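Dallstead Plant – Equipment Planning Group
Minutes, Apr 2, 2018

Minutes of the previous meeting accepted without change.

1. Ring sorting cell
Layout model reviewed. The group agreed to keep the round tray and the two-compartment bin as drawn. The arm stays on a pedestal at the left of the table. Open question on clearance between the forearm and the bin when the gripper is lowered – Engineering to check against the Sidard reach tables before any order is placed.
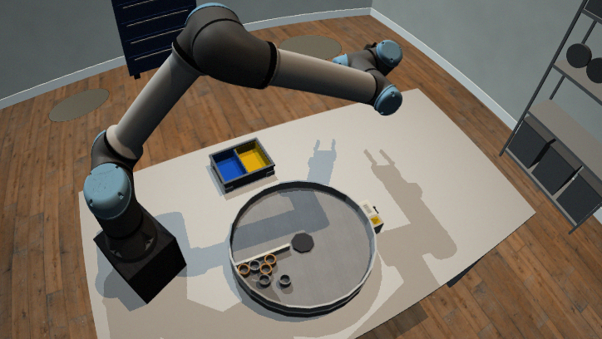
Fig. 1. Cell layout, simulation. Orange and gray rings in tray; bin compartments blue and yellow.

2. Quotations
Two quotations received for the arm and controller. Sidard: $2,933 per month on lease, service included. Vukine: lower monthly rate, service billed by the visit. Purchasing to ask Vukine for a fixed service price on the same term. Outright purchase was not supported for this budget year.

3. Tooling and guarding
Allowance of $2,000 approved for gripper fingers and spare pads. Guarding is not covered by either quotation. Mihăilă has offered to price fencing and a door interlock once floor dimensions are confirmed.

4. Schedule
Lead time is four months from order on both quotations. Installation in September remains possible if the order goes out on time. Operator training to be booked separately – cost not yet in the budget sheet.

Actions
Engineering: clearance check, floor dimensions to Mihăilă.
Purchasing: revised Vukine quotation.
Production: ring volumes by color, per shift.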